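Omitby & District Gardeners' Help Pages
Ask > Growing under cover > Tomatoes

Tall floppy tomato plants, is it too late to sort them out?

Asked by ridholm_road_newbie
Viewed 2,831 times
Tags: tomatoes, seedlings, windowsill, planting out

Hello all, first question on here so be gentle! I've got a load of tomato plants on the back bedroom windowsill and they have gone absolutely bonkers in the wrong direction. They're all stalk. The first lot I sowed far too early (I know, I know, it was a sunny day and I got carried away) and they've been leaning at the glass ever since like they're trying to see what next door is up to. I turn the pots when I remember, so now they've got a sort of S-bend in them.

The stems are thin and a bit purple, the bottom leaves have gone yellow on the worst ones and one flopped right over on Thursday when I opened the window. I've propped it up with a chopstick. They're still in the little pots I moved them into when they had their first proper leaves, and there are roots poking out of the bottom.

The variety is mostly one called Nedora that my aunt saved seed from, plus a cherry one that came free with a magazine and has lost its label. I don't have a greenhouse. I've got a bit of patio against a south-facing wall, which gets sun from mid morning until teatime, and a border next to it that had fuchsias in before we moved here.

What I'd like to know is:

Is it worth carrying on with these or should I bin them and buy some from the market? I'd be sad because of the aunt seed, but I'd also quite like to eat a tomato this year.

If I do carry on, can I put them out now? It's May and it feels warm enough to me, but my neighbour sucked his teeth when I said so and went back indoors.

And do I feed them? I've got a bottle of tomato food, but the label says to wait until the first fruits have set, and they look hungry now, poor things.

Thanks in advance, and sorry this is so long!

Comments on the question

pegs_and_twine: The purple is usually cold nights on the sill. Do you shut the curtains behind them or in front of them? If they're trapped between the curtain and the glass, that's a chilly place at 3 in the morning.

ridholm_road_newbie: Oh. Yes. They're behind the curtain. Moving them tonight!

3 answers

Answer from Ilídio Teixeira (accepted)

Don't bin them! Leggy tomatoes are about the easiest thing in the garden to rescue, and I say that as someone who has made the same mess nearly every spring since I got my own place. My father used to start his on the kitchen shelf in what felt like the depths of winter and by planting time they looked like bootlaces, and we still had tomatoes coming out of our ears.

The trick is that a tomato will grow roots from its stem, anywhere it's touching damp soil. So you bury the silly long bit. Get yourself some bigger pots, ones a couple of sizes up from what you've got now, and plant each one really deep. Pinch off the bottom leaves first, the yellow ones and any others that would end up underground, and leave the healthy bunch at the top. Then lower the whole thing in until the compost comes up to just below the leaves you've kept. It'll look far too deep and you'll think you've buried it alive, but give it a week or so and it should perk up.

If they're too long for the pot, lay the rootball on its side and let the stem come up in a curve. Your S-bends might even help you here, ha. Go gently with the bend though, they snap if they're full of water, so I do mine in the evening on a day I haven't watered and then give them a good drink once they're in. Hold them by the rootball or a leaf. If you crush a leaf you've lost a leaf, but if you crush the stem that's your lot.

The one with the chopstick can be treated just the same. Unless the stem is actually kinked and gone soft and brown at the fold, in which case cut the top off above the damage and stand it in a glass of water. It'll very likely root. I've got a row of side shoots doing that by my sink every summer because I can't bring myself to throw them away.

Now, going outside. I'm with your neighbour, sorry. It's lovely in the day but it's the nights that get you, and out here at Omitby we sit in a bit of a dip and can get a frost when the folk up the hill don't. What I'd do is repot them now, keep them in for a few days to get over it, and then start carrying them out in the mornings. Shade first, out of the wind, an hour or two, then back in. Bit longer each day. They've only ever had sun through a window so the leaves will scorch if you plonk them straight against that wall of yours. If you get papery white patches, that's what's happened, and the new leaves will be fine.

It's a faff, I won't pretend otherwise. I put mine all in one tray so it's a single trip, and I leave the tray by the back door where I'll fall over it if I forget to bring it in. After a week and a half or so of that, if the forecast nights look mild, leave them out overnight with a bit of fleece handy. Then they can go in for good.

For the patio, go as big as you can on the pots. I use 40 litre ones now, one plant in each, and it's made such a difference compared with the growbags I had before, which dried out every time I went to work. A big pot is much more forgiving if you're a forgetful waterer. Put your canes in at the same time as the plant, so you're not stabbing through the roots later, and tie in loosely with soft string in a figure of eight.

As for the food, fresh compost has plenty in it for the first few weeks, so the repotting will feed them for you. Start with the bottle when you see the first little green tomatoes, same as it says on the label.

And keep some seed from the Nedora! If your aunt's been saving it for years and it's come true for her, you've got something a bit special there.

Comments on this answer

ridholm_road_newbie: Thank you SO much, I've done all of them tonight and my kitchen floor is a disgrace. One snapped but it's in a glass!

Ilídio Teixeira: Good stuff. Change the water every couple of days.

Answer from moss_on_the_shed

Just buy new ones. Life's too short and they're cheap as chips on the market by the end of the month. Wilkinson style canes from anywhere will do.

Comments on this answer

pegs_and_twine: Bit harsh, it's her aunt's seed!

moss_on_the_shed: Fair enough, missed that. Keep the aunt ones and bin the magazine ones then.

Answer from sequeira_plot_end

I agree with nearly all of what Ilídio said so I won't go over the deep planting again, but I've got a few things to add about the border, which I don't think anyone's picked up.

I grow mine outdoors in the ground every year, no greenhouse, and a south-facing wall is gold dust. I'd put at least a couple in that border and the rest in pots and see which you get on with. The soil right up against a wall is usually bone dry, even after rain, so plant them out a good foot and a half or more from the bricks and dig in whatever you've got. Old compost, well-rotted manure, the contents of last year's pots, all of it. When you plant, sink an empty flowerpot next to each one and water into that, so it goes down where the roots are and doesn't just run off across the top.

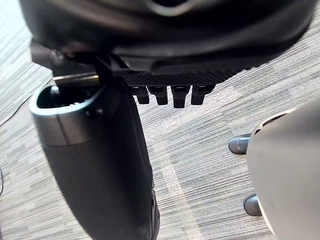 Then mulch, once the soil's had a proper soaking. I use half-rotted leaves, but grass clippings are fine if you keep them thin and away from the stem (a thick layer goes slimy and pongs, ask me how I know). It keeps the moisture in and stops soil splashing up on to the leaves, and you'll find you can get away with watering a lot less.

Find out what sort your mystery cherry is before you start pinching things out. Some are the tall kind, which you keep to one stem and nip out the side shoots in the crook of each leaf, and some are bush ones that you mustn't do that to or you'll be taking off your crop. You'll be able to tell fairly soon. If it keeps going up and up it's a tall one. If it stops, gets wide and starts flopping about in all directions with flowers at the ends, leave it alone and stick some straw under it. I'd ask your aunt about the other.

With the tall ones outside, I pinch out the growing tip when there are four trusses of flowers, maybe five in a hot summer. You feel mean doing it but otherwise you get loads of tiny green ones in autumn and there are only so many jars of chutney a person can give away.

Last thing, blight. If we get a warm wet spell in late summer, check them over every day. Brown patches on the leaves and dark streaks on the stems mean you want to pick everything that's anywhere near ready and ripen it indoors. Don't water over the leaves in the evening, and take off the lower leaves as the fruit starts to swell so the air can get through. I lost the lot the year before last by going away for the weekend and I'm still cross about it.

Oh, and slugs like newly planted ones. Go out with a torch.

Comments on this answer

ridholm_road_newbie: Brilliant, thank you. Rang my aunt and she says tall ones, and to stop fussing. How far apart in the border?

sequeira_plot_end: A good two feet if you've got the space. I always cram them in and I always regret it.

pegs_and_twine: Seconding the sunken flowerpot. I use cut-off squash bottles upside down with the lid off, same idea, not very pretty.

gatepost: Would this work for peppers as well? Mine are leggy too.

Ilídio Teixeira: Not really, peppers don't root up the stem so readily. Pot them on a touch deeper if you like but don't bury them up to the neck. Best start a new question, there are a few pepper people on here.

Members with over 1,000 points can edit this page.

Related questions

Why are my tomato leaves curling up?
Can I reuse last year's growbag?
When does everyone in Omitby put their courgettes out?
Side shoots: do I really have to?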